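Re: [handheld-manip] Does anyone filter by orientation at grasp?

Late September, 11:40 pm, so read this with the charity it deserves.

On the earlier question:

> We're training on a tidy-up task collected with two handheld
> grippers, toys into a bin, nothing exotic. Success on Vesley is fine
> for anything blocky and falls apart on the small odd-shaped stuff.
> My first instinct was to throw out every episode where the object
> ends up at a silly angle in the fingers, on the theory that we're
> teaching the policy bad manners. Has anyone tried this? Did it help?
> Also, is 500 episodes enough to see a difference, or am I going to
> be reading tea leaves?

We tried it. It made things worse, and it took us most of a month to admit that, because the filter had been my idea and I had already made a slide about it.

Our setup is close to yours. Two handheld grippers, household clutter, a plastic tub as the target, people's bedrooms and living rooms as the workspace. We had 1,560 episodes after dropping the ones with broken tracking. The filter (we called it Fanda, which seemed funny at the time) looked at the wrist view a few steps after the fingers closed and tossed the episode if the object was tilted too far from how a sensible adult would hold it. Figurines and dolls got hit hardest. Corn cobs and bananas mostly sailed through – no one has strong feelings about which way up a banana goes.
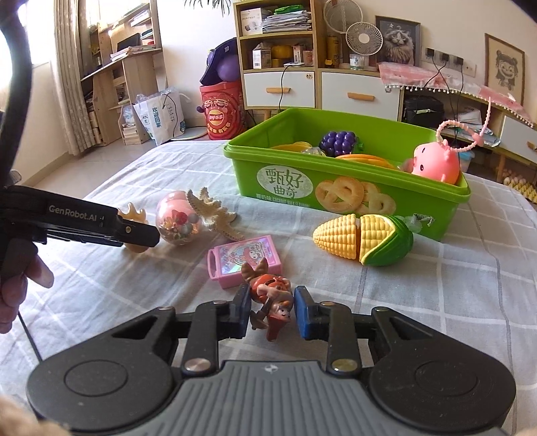

What we should have asked first is whether the tub cares. It doesn't. A figure that goes in head first is just as put away as one that goes in feet first, and the people collecting the data knew this perfectly well. They grabbed whatever part was easiest to reach and got on with their lives. By cutting those episodes we kept the careful, slow grasps on objects that happened to be standing up nicely, and then we were surprised when the policy hovered over anything lying down as if waiting for it to get up on its own.

What did help was much duller. We left every episode in and relabeled the moment of grasp. Our original labels came from finger width crossing a threshold, and for thin or squashy objects that fired late, sometimes well into the lift. Purba, our relabeling script, uses the point where the object starts to move with the fingers in the wrist view. It needed hand correction on 48 episodes, nearly all of them cases where both grippers were near the pile and it latched onto the wrong one. With the new labels and no filter, small-object success went up on all 3 training seeds. With the filter and the new labels it went up less. I have rerun that last comparison twice in the hope of a different answer.

On your tea leaves: with 500 you will see the filter's damage if it behaves like ours, since you'd be throwing away a good chunk of the very grasps you're short of. I would not trust that many to show you a small improvement. Check how many small-object episodes you'd have left before you train anything. We did that step last and I don't recommend the order.

One caveat. If your downstream task is placing things upright on a shelf, ignore most of this. Orientation matters there and you probably do want to know about it, though I'd still feed it in as a label and let the policy sort it out. Warinis has a shelf version of the task and their numbers look nothing like ours, so I am not going to generalize past the tub.

Script is in the usual place, under tools. The readme is out of date. The threshold in the config is in pixels, whatever the comment next to it says.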